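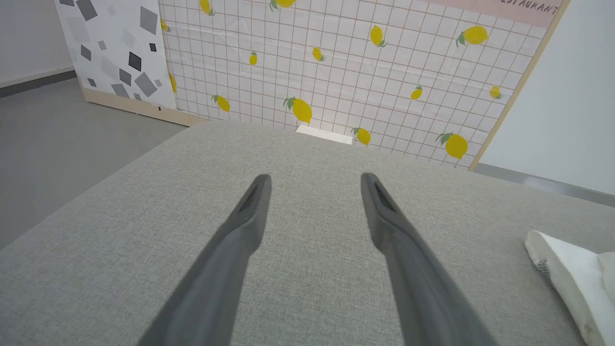

light grey upholstery, the shade I'm on about

Light grey sofa - regret it or not?
July 20, 2024

fennel_tea
Moving in August and need a sofa for a north facing room. Down to the Osero in light grey or the Bellen in a sort of rust. Other half says grey is boring, I say it goes with everything. Anyone had a pale one more than a year?

moor26
Had grey for six years. Shows every cup of tea. Get the rust.

pipkinlane
Disagree. Ours is pale grey and fine, two kids and a dog. Denim is the killer though, new jeans left a blue patch on the arm, took ages to shift. Ask for swatches first, the Macedo ones came free when I asked.

moor26
Fine if you like scrubbing

dustpan_dan
Are the covers removable? Only question that matters imo. Fixed covers = no.

fennel_tea
Osero ones zip off the cusions but not the base. Bellen nothing comes off. Spare set is 132 quid which seems steep

pipkinlane
132 is cheap, I was quoted 229 for a two seater

hollowtree
North facing room plus grey = dentist waiting room. Sorry. Warm colour every time. Could do grey with a big rust throw if you cant agree

dustpan_dan
Throws slide off. Drives me mad

hollowtree
Tuck it in then

fennel_tea
Ok swatches ordered, both colours. Also sat on a Ziltden in town this morning, lovely but far too deep, my feet didnt touch the floor. Will measure the door tonight before I get carried away

moor26
measure the hall as well, not just the door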